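4.3 Checking the fingers in the simulator

Do this before you power the real arm. The Grasetier model must already be loaded (see 4.2).

1. Start the Hudside room and switch to the wrist view.
2. Set the jog speed to 15 and send the open command.
3. Wait until the position readout stops at 1,074.

Note: if the readout stops early, reload the model and send the command again - do not change the limits by hand.

Caution: keep the arm's mains switch off. The simulator and the arm share one port.

4. Check that both fingers are wide apart, with nothing between them. 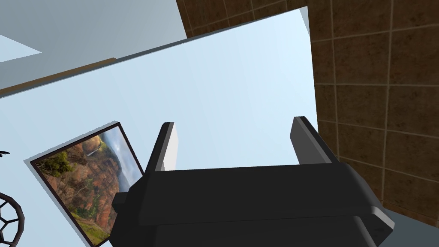

5. Send the close command and save the profile.

4.4 Copying the profile to the arm

Plug in the USB lead and choose Send.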